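**From the Goris house newsletter, 2023-04-04**

## The welcome boxes are back, and the spare bed is full again

Those of you who were here in November will remember that I promised to write down how we put the welcome boxes together, and then I didn't. Well, the next lot of newcomers is nearly upon us, I have spent two very happy evenings up to my elbows in bottles and tubs, and I would like to make good on it while I still remember what goes where.

For anyone new to the list, each person moving into the house gets a box of small things for the first week, the sort of things you always find you've left behind at your old place. A mug, something to wash with, something to wash up with, and a few bits that are only there to be nice. It began with Concetta Sala handing over her own shampoo on the stairs one night, and it has grown a good deal from there (Concetta, I hope you got it back!).

I do all my packing on the bed in the spare room. I've tried the kitchen table, but people will want their supper, and a bed is kinder to anything that gets dropped. Everything comes out onto the covers first, with the boxes standing open among it, and then I start with whatever is most likely to break. A mug goes in before anything else and keeps its wrapping on. Last time I took all the wrappings off because I thought it looked friendlier, and we lost two handles between here and the second floor, so I've learned my lesson there.

After the mug come the tall things, then the small things tucked down the sides. Big bottles are my great trouble. They are generous and everybody is glad of them, but they roll, they don't like to stand up next to anything, and one of them will take up the room of four sensible items. My advice is to leave them lying on the covers until the very end and see what space you have. If there isn't any, put the bottle in a carrier bag with the person's name on it and hang it from the door handle. Rafail Kouris did this for the whole top floor last fall and it worked beautifully.

Please do keep bringing things in. Unopened is best, full size or travel size, and I'm always short of plain soap and dish sponges. I have more scented candles than one house can safely light, though I thank you for every one of them. The basket is by the mailboxes, and if it's full you can knock at my door any evening and I'll put the kettle on.

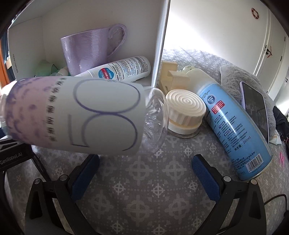 Maximiliano Mateos wrote back to ask whether the mugs could be left out for people who bring their own, and added that he still uses the one from his box every morning, so perhaps we had better not listen to him.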